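**Unit 6: Who hears the case? Venue, recusal and late objections**

Please read this handout before Saturday. The reader pages are 129 to 158. I changed the order of the topics a little from last term, so older copies of the notes will not match.

## 1. Jurisdiction and venue are two questions

Students mix these two words all the time, and some court opinions also use them loosely. Jurisdiction is the power of a court to decide the case. Venue is the place where a court that has this power should sit. If the court has no jurisdiction over the subject, its judgment is void and the parties cannot repair this by agreement. If the venue is wrong, the judgment usually stands, unless a party complained in time.

We will use one problem for the whole unit. Plarow makes packing equipment and has its main office in Ulstead County. Namonen is a buyer in Marwat County. The contract was signed in Marwat, the goods were delivered there, and Namonen says that they were defective. Plarow files first, in Ulstead, and asks for the unpaid price.

Before you go on, write down for both counties which facts connect the dispute to that place. Keep the list, we need it in section 4.
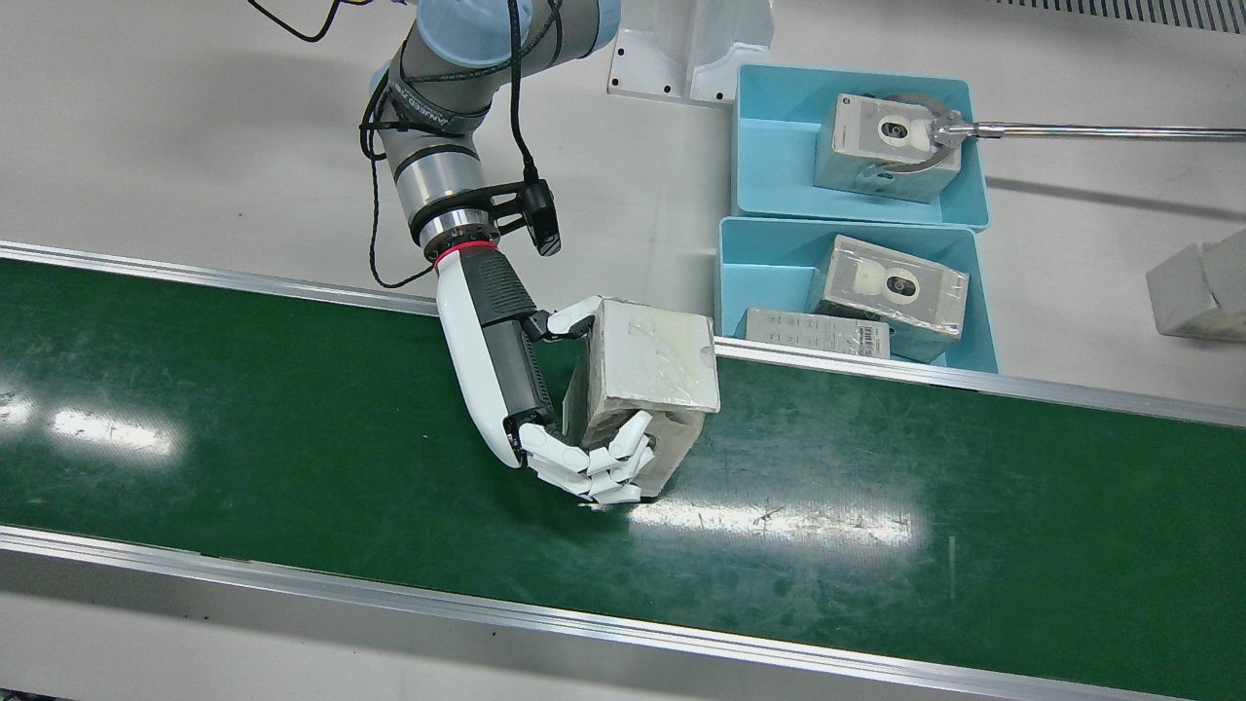 ## 2. Motion to transfer

A party who wants another county must normally ask for it at the beginning, together with the first answer or before it. The motion should say:

- which county is proper, and under which rule
- why the present county is not proper, or is not convenient
- the facts, supported by a sworn statement

In our problem, Namonen files its answer in August and says nothing about venue. Six weeks later it files a motion to transfer. Most courts will treat the objection as waived. The result looks hard, but the rule protects the other side, who has already prepared the case for this court.

Convenience is a separate ground. Here the judge looks at the witnesses, the documents, the cost of travel and the interests of the local court. The judge has wide discretion, and an appeals court will seldom change the decision.

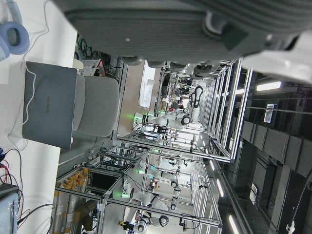 Robot gripper, with a desk and a closed laptop.

## 3. Recusal of the judge

Suppose the case stays in Ulstead. Namonen then learns that the judge owned shares in Plarow until last year. Two questions must be asked:

1. Is there a fixed ground in the statute, such as a present financial interest or a close family relation to a party?
2. If there is none, would a reasonable person who knows all the facts doubt that the judge is impartial?

Shares which are already sold do not normally fall under the first question. They can fall under the second, and it matters how many shares there were and when they were sold. In the problem it was 618 shares, sold for roughly $1,653 in total. Please take a position on this and be ready to defend it.

An adverse ruling alone is almost never enough for recusal. Parties try this argument often, and it fails often.

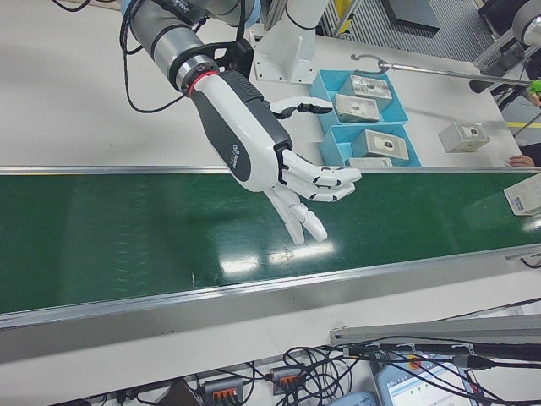

Robotic hand over a green conveyor belt.

## 4. For class

Prepare short notes, one page at most, on the following points.

- Draft the venue paragraph of Namonen's motion as if it was filed in time. Use your list from section 1.
- The judge grants the transfer to Marwat, and two days later signs one more order in the old case. Is the order valid? Look at when the transfer takes effect under your rule.
- Can Plarow appeal the transfer immediately, or must it wait for the final judgment?

Bring the statute book. The short quiz covers sections 1 to 3 only.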